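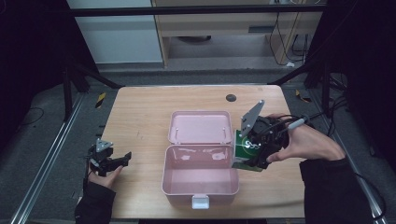
Tips for packing a box 149 times before lunch

You'd think putting a carton in a storage box needed no advice. I thought so too, until I started recording demonstrations with the hand-held grippers. The learning system will copy whatever you do, including the sigh.

Open the lid all the way before you start recording. A half-open lid drifts, and then you've got a lovely example of somebody wrestling a lid.

Bring the carton in from the side and lower it slowly. Slow for you is normal for the model. If your tea's going cold, you've got the speed right.

Keep the idle hand in view and still. Keerthana rests hers near the table edge. Mine used to wander, and we binned 40 takes in February over it.

Move the box a little between takes. Leave it in one spot and the system learns that spot, beautifully, and nothing else.

Squeeze cartons gently. A crushed corner changes colour and shape under the lights, and it won't match your earlier takes.

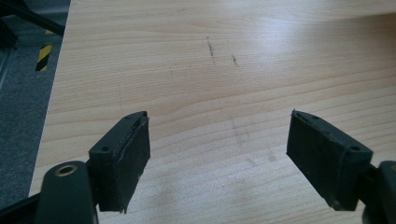 Look over the finger pads every two hours or so. Fluff and loose fibres get picked up, and Jagadeesh trims his with nail scissors he denies owning. Wipe the tabletop with a barely damp cloth, and leave old scuffs alone. Dennis once sanded one out mid-batch and was spoken to.

Fumbled it? Keep recording, recover, finish, and label the take as a recovery. Those are worth having. Swearing is fine, as we don't record sound. Saranya checked.

Cables go behind your elbow, never across the lid.

Recent tips
Labelling takes while you still remember them
Sleeves, cuffs and other things that snag
Getting marker off a pale tabletop
Chandrasekhar's guide to coiling cable
Storage boxes with latches worth the bother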